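Subject: Re: [Molgate-makers] Blue and white parts board for the open bench
Date: Tuesday, January 4, 2022

On the weekend the Clesinport group wrote:

> Hello all,
> We would like the list's support for buying a parts board
> for the open bench at Gredetbridge. It is a flat white board
> with the parts set out on it, blue and white, including a
> gear-like disc and some small blue pieces. People sit down,
> take things off, put them back and get a feel for how parts
> fit together. We think it would suit beginners and could
> replace the old biscuit tins of odds and ends. The full set
> from Kahsay, with spares, comes to 300 pounds.
> Could we have replies by the end of the week?

I've read this twice and I'm still not convinced, so I'll set out why before everybody says yes out of politeness.

First, the tins. They are a mess, I grant you, but they cost us nothing and people do use them. We had 66 people through the open bench between September and Christmas and I can't recall one of them asking for something tidier. What they asked for was better light and a chair that doesn't tip.

Second, I don't see how a board with everything in its place teaches anyone how parts fit together. If the place for each piece is already decided, you are matching shapes. That is a pleasant enough way to pass ten minutes, and then what? With the tins you at least have to work out whether the thing in your hand belongs to anything at all.
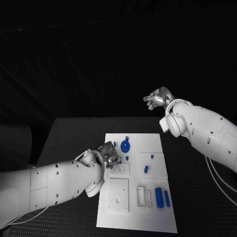
Third, the small pieces. Anything that size will be on the floor by the second session and up the hoover by the third. The message says "with spares" but doesn't say how many, or what a replacement costs once those have gone. I asked the same question about the magnetic letters and got no answer then either. We now own an alphabet with no E.

I would also like to know what the board weighs and where it is meant to live. The shelf under the bench is full. If it has to be carried in from the store each time it will be carried in for a month and then left there, like the loom.

On the money: we have 3600 for the whole year, and the rent increase hasn't come out of that yet. I don't call 300 a small sum for one item that one or two people can use at a time.

In fairness, a dark cloth and a white board with blue bits on it would be a good deal easier on the eyes than brown screws in a brown tin, and those of us with reading glasses might be glad of it. So I'm not voting no outright. Could Clesinport borrow a board for 6 weeks and put it out next to the tins, with no sign telling people which to try? If the board is the one they go to, I'll second the purchase myself.

One more thing, for whoever has the key to the store. The tin with the brass hinges in it is mine and was only ever on loan. Please don't let it go to the tip whatever gets decided.

Regards,
Bench rota, second and fourth weeks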